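# Bags on the Table

Plurton Kitchens is a set of picture pages about ordinary household work in our part of town. Earlier pages covered pantry shelves, lunch packing and the drawer where the string goes. This one is about plastic bags: the ones that come home with the vegetables and the ones that stay.

Most people in Plurton buy their produce at the Skuritov market or from the smaller stands on Pacheco Street. Both still use plastic. Greens and herbs usually go into a thin clear bag, and the clear bag goes into a colored one with handles. By the time everything is on the kitchen table there is nearly as much plastic to deal with as food.

We asked a few people how they handle it, and their notes run alongside the pictures. Some of the advice does not agree with the rest. We left it that way.

## Unpacking

The general order is the same in most kitchens. Outer bags come off first and get pushed to the back of the table. Then the inner bags are opened, and whatever needs washing goes to the sink.

Leafy greens are the first thing to take care of. They wilt in a closed bag on a warm day, and they crush if a sack of onions gets set down on them. Take them out, pull off the rubber band or tie if there is one, and throw away any leaves that have gone slimy. If you are not going to wash them right away, wrap them in a dry towel or paper and put them in the refrigerator.

Roots can wait. So can squash, garlic and anything with a thick skin. Potatoes should come out of plastic altogether and go somewhere dark.

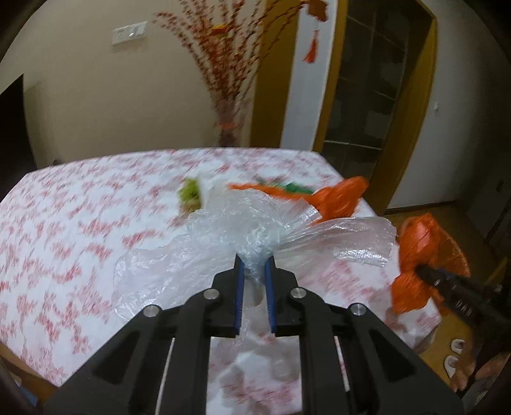 *A clear bag gathered at the neck, with leafy greens and an orange bag behind it on the flowered cloth.*

Clear produce bags are the most useful of the lot and the easiest to ruin. They are often tied so tightly that people just tear them open. Hala Harb, who has cooked for a large family on Pacheco Street for many years, does it this way:

"Hold the neck just under the knot and twist the tail the same direction it was twisted before. It gets thin and stiff. Then push it back through the knot. If it doesn't move, cut it right at the knot and you still have most of a bag."

She keeps the clear ones apart from the handle bags. The clear ones go back to the market with her for beans and loose peppers. Handle bags go under the sink for trash.

Brendan Moynihan does not untie anything. He cuts every bag open with kitchen scissors, lays the plastic flat and uses it under muddy boots or for lining the bottom of the vegetable drawer. When it gets dirty he throws it out. He says he has never had a use for a bag with a bottom in it.

## What can be kept

A few plain rules came up again and again.

- Bags that held raw meat or fish go in the trash.
- Bags that held whole vegetables can be used again for whole vegetables.
- A bag with a small hole is fine for onions and no good for rice.
- Anything sticky gets thrown out unless you are willing to wash it.
- Bags with crumbs or soil in them should be shaken outside and not over the floor.

Washing plastic bags is a matter of opinion. Hala turns hers inside out, wipes them with a soapy cloth, rinses them and hangs them over wooden spoons standing in a jar. Brendan thinks this is too much trouble. Deisy Chávez washes the thicker ones only. Her view is that a thin bag takes as long to dry as a thick one and tears before you get a second use out of it.

If you do wash them, dry both sides. A bag folded away damp will smell by the end of the week, and so will the ones around it.

## Sorting

Sorting goes faster with the whole pile spread out. Put like with like — clear in one place, white in another, colored with handles in a third — and deal with one group at a time. A tablecloth helps, because light plastic slides around on a bare tabletop every time a door opens.

You do not need to flatten everything before you start. Bags that are going in the trash can stay crumpled. Only the ones you mean to fold need to be opened out. 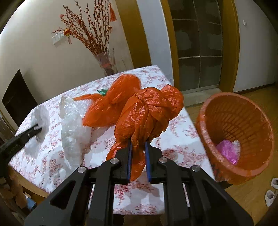 **By Edith Llanos** | Plurton Kitchens | September 24, 2022

An orange handle bag takes up a lot of room when it is full of air and almost none when it is folded. I grew up in a house where they were all stuffed inside one another and hung from a nail behind the kitchen door. When you needed one, you reached in and got either one bag or all of them.

I now fold mine. It takes a little practice, and the first few will come out lopsided.

1. Lay the bag on the table with the handles pointing away from you.
2. Tuck the side pleats in so that the edges line up.
3. Smooth it from the bottom toward the handles to push the air out.
4. Fold it in half the long way, then in half again.
5. Starting at the bottom, fold the strip corner over edge in triangles.
6. Tuck the handles into the last pocket.

Step 3 is the one people skip. If there is air left in the bottom of the bag, the triangles puff up and come undone in the drawer. Use the side of your hand, and go slowly near the handles so the air has somewhere to go.

Bags that have been knotted do not fold well at first. Untie the knot and pull the creased part sideways between your fingers. Leave the bag under a cutting board overnight if it is badly wrinkled. It will never be smooth again, but it will lie flat enough.

Long thin bags, the kind that bread or long vegetables come in, are a different job. They have no handles and usually no pleats. I roll these around two fingers and put a rubber band on the roll. Very thin ones cling to themselves and are hardly worth rolling. I use those first.

### Where to put them

Wafula Bakilana has the neatest arrangement of anyone I talked to for this page. He keeps folded bags standing on edge in a shoebox, handles up, small ones at the front. The box lives on the shelf beside the flour. When it is full, he stops keeping bags, and anything new goes straight to trash duty until there is space again.

I like having a limit of that kind. Before I had one I kept everything, and when I moved apartments I found bags inside a soup pot, bags in the oven mitt drawer and a bag of bags in the coat closet. I took most of them to the Drirnent drop-off.

Other places people told me about:

- an empty tissue box, taped to the inside of a cabinet door
- a cloth tube with elastic at both ends
- a large jar with the lid off
- one deep pocket on the back of an old apron
- the trunk of the car, where they are no help to anyone in the kitchen (Brendan)

Keep them away from the stove, and keep them up high if there are small children in the house.

### Which color for what

There is no system in town for bag colors, though regular shoppers will tell you there is. At Skuritov the stall owners buy whatever the supplier has. Orange has been common lately, and green turns up with it. Deisy remembers a long stretch when every bag at the market was blue and white striped, and she still has a few that she will not use for trash.

At home, color can be handy. Deisy puts things to give away in one color and things to mend in another, and the rest of the family knows not to throw out either. Wafula uses white or clear bags in the freezer so he can see what is inside without opening them, with a label on masking tape. For long freezing he puts the food in a proper freezer bag first. Thin market plastic gets brittle in the cold and splits when you pull it off the shelf.

### Taking them back

The Drirnent drop-off is at 87 Pacheco Street, in the side entry. It takes clean, dry bags of any color. They should be empty, with receipts, ties and stickers removed. Loose bags are fine and so are folded ones. Please don't leave anything in the doorway after hours, as it blows down the block.

Bags in good shape are set out on a hook for anyone to take. The stands on Pacheco Street pick up a share of them, and the rest go out with the plastic film pickup on the first of the month. Crinkly wrappers from crackers or chips are not accepted, and neither is mesh.

If you would like to use fewer bags in the first place, the simplest change is to carry the outer bag with you. Put a folded one in every coat. Most sellers at Skuritov will weigh your greens and hand them over without a clear bag if you ask before they reach for the roll.

### Next page

In November we will be doing tablecloths: flowered ones, oilcloth, the good one that only comes out for company, and what to do about beet stains. If you have a method for getting wax out of cotton, send it in care of the drop-off with your name on it. Hala has already sent hers, and it involves a brown paper bag and an iron.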